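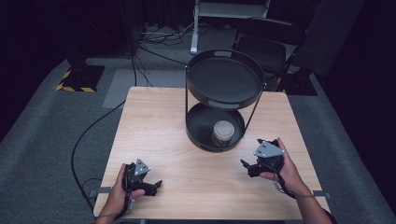 Le présentoir à deux étages, avec le petit pot sur le plateau du bas.

Dimanche, 22 h

Premier tour du tournoi de Cledis, deuxième séance, sur le court annexe. Je reprends mes notes tant que je les relis sans peine.

Match de Triệu contre la tête de série locale. Victoire de Triệu en deux sets, 7-5 6-4, en une heure quarante et une. Score plus serré que l'écart de niveau au fond du court ne le laissait prévoir. Surface dure, rebond moyen, plus haut côté tribune que côté grillage. Vent de travers pendant tout le premier set, puis presque nul.

Service. Triệu sert à 172 km/h de moyenne en première balle d'après le panneau, chiffre à prendre avec prudence : le radar de Cledis affiche toujours un peu haut. Première balle passée à 58 % au premier set, mieux ensuite. La zone visée ne varie guère : extérieur côté égalité, au corps côté avantage. L'adversaire l'a compris au sixième jeu et s'est décalé d'un bon pas, ce qui lui a donné ses deux seules balles de break du set. Il en a converti une. Triệu avait déjà breaké au jeu précédent, donc retour à l'équilibre, 3 partout.

Seconde balle : kick court, trop lisible. Lancer de balle nettement plus à gauche que sur la première. À ce niveau cela passe. Au tour suivant, contre Datik, qui prend tout tôt et avance dans le court, cela coûtera des jeux entiers.

Retour. Position très reculée sur première balle, au contact des bâches. Sur seconde, Triệu entre d'un mètre et joue bloqué au centre. Le break de 6-5 vient de là : deux retours profonds dans les pieds, une double faute, puis un revers long de ligne que l'adversaire n'a pas tenté de jouer.

Deuxième set. Break d'entrée, conservé jusqu'au bout. Échanges plus longs, la diagonale de revers a fait l'essentiel du travail. J'ai noté un passage faible à 4-3 : trois fautes directes de coup droit, toutes dans le filet, toutes sur des balles basses et sans poids. Appuis trop hauts, plan de frappe en retard. Le jeu a été sauvé au service, à la quatrième égalité. Une amortie dans le match, gagnante, jouée de trop loin.

Physique. L'adversaire a demandé le soigneur à la fin du premier set pour la cuisse droite. Strapping, reprise sans gêne visible sur les courses latérales, mais poussée réduite au service et plus aucune montée au filet ensuite. Je ne sais pas ce que vaut la victoire dans ces conditions. À inscrire comme telle dans le carnet, sans correction.

Cordage. Raquettes tendues hier à 24 kg. Triệu s'est plaint d'une balle qui partait au deuxième set et a changé de cadre à 2-1. Le second cadre venait du même lot et du même poste, donc la cause est ailleurs, probablement le vent qui était tombé. Je garde 24 pour le prochain match et je prépare un cadre à 24,5.

Tableau. Datik a passé son tour en trois sets. Vu la fin seulement. Retour agressif, coup droit lourd, volée approximative. Dans le bas du tableau, Trurkutow a aussi gagné, vite, sans perdre son service. Pas d'observation utile, le court était trop loin de ma place. Le vainqueur de notre quart le rencontre en demi-finale.

Organisation. Programme décalé de deux heures par la pluie du matin. Balles changées à 9 jeux puis tous les 11, les dernières déjà très pelucheuses au moment du changement. Annonces inaudibles depuis le court annexe. Public annoncé : 1000 personnes sur la journée, la plupart sur le central.

À travailler demain, séance courte :
lancer de balle identique sur première et seconde ;
seconde slicée au corps, côté égalité ;
coup droit sur balle basse, panier, sans chercher la vitesse ;
retour un pas plus avant contre première balle extérieure.

Départ pour le site à 9 h 30, entraînement à 10 h, court 4. Reprendre du surgrip avant, il en reste un seul rouleau dans le sac.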